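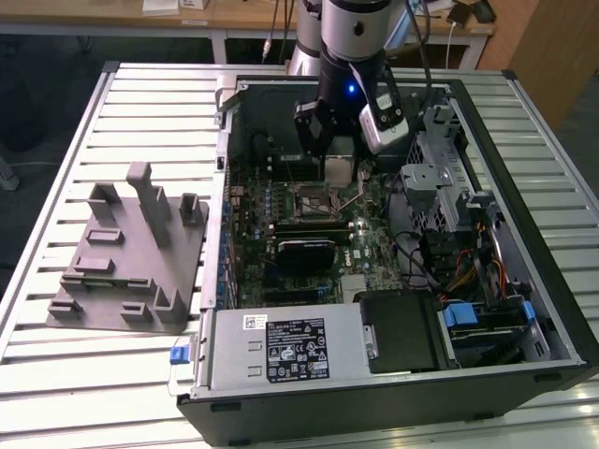
Subject: Re: [folkdance-list] Anyone been to the Zastell evening?
From: Renata Medina

Floor Verschueren wrote:

> Hello all, I've got a spare night in February and can't decide between
> the Rondau double bill and the new Jureo piece at the Zastell. I know
> nothing at all about Jureo except that they work with clog dancers and a
> live band. Is it worth the train fare? And does anybody know if you can
> see the feet from the balcony? Last time I sat up there I saw a lot of
> heads.
>
> Floor

Floor, go to Jureo! I went last night and I'm still tapping on the kitchen floor, much to the dog's annoyance.

It's called *Fleury* and it runs a bit over an hour without an interval. There are eight dancers and a band of four (fiddle, accordion, double bass, and a drummer who hardly touches the drums until the last quarter of an hour). The opening is very quiet, one woman in clogs going slowly round the edge of the stage in the half dark, and you hear her long before you see her properly. Then a second rhythm comes in from the other side, slightly off from hers, and the two of them take ages to meet. I could have watched that alone all evening.

The middle sags a little. There's a long duet on chairs that I didn't get on with, and the fiddle was too loud for it, at least where I was. But the big circle dance after that is glorious – they go faster and faster and the pattern keeps turning inside out, and when the band drops out you're left with just wood on wood. The woman next to me grabbed my arm, and I'd never met her before.

As for seats: the Zastell only holds 247 and the stalls are properly raked now, so anything from row D back is fine. In the balcony, stick to the front row (I was there, seat 20, and saw every foot). Further back the rail gets in the way. Returns go on sale at the desk at 6.30, cash or card.

I haven't seen the Rondau bill, so somebody else will have to speak up for it. I did see them in 2000 and loved them, but that was a different set of dancers entirely.

Let me know if you go, I want to hear what you make of the chairs!

Renata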